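Nayara Pimentel took up kart racing at 38 and has spent most of her weekends at a circuit ever since. Now 51, she runs Castside, a four-driver team in the Trundora endurance series, and still takes the opening stint herself.

"I like the start," she says. "I'm no longer the quickest we have, but I don't panic when it's busy."

Castside finished last season in third, level on points with Jirninus and behind them on race wins. Pimentel puts that down to one bad driver change in March, when a seat insert was left on the wrong side of the pit wall.

"We lost a lap looking for it. You don't get a lap back in this series."

The team now practises changes before every round, and the best of them take 10 seconds. She has also moved her team-mates on to shorter stints.

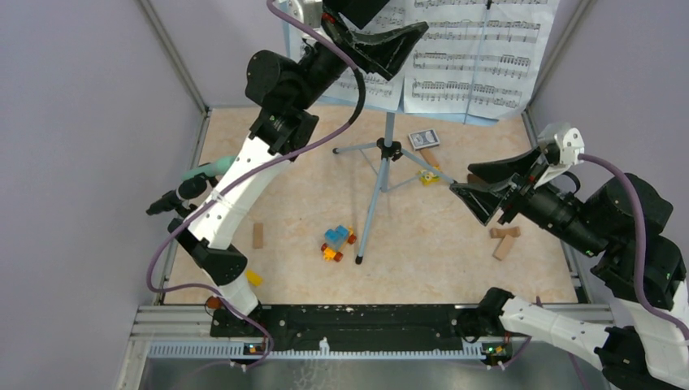 Two robot arms and a music stand holding printed sheet music.

Money is the harder part. Entry for the year came to £1,247 per driver, before tyres and travel. Figueiredo, a local garage, pays for fuel and has its name on the side pods.

"They've never asked for a result," Pimentel says. "They ask for clean overalls in the team photo."

She would like the series to look again at its weight rules, which she thinks are hard on lighter drivers, who can carry up to three ballast blocks. "It changes how the kart turns. I've told the organisers twice and I'll tell them again."

The new season opens on the short circuit, where Castside have yet to win. Pimentel has already put herself down for the first stint.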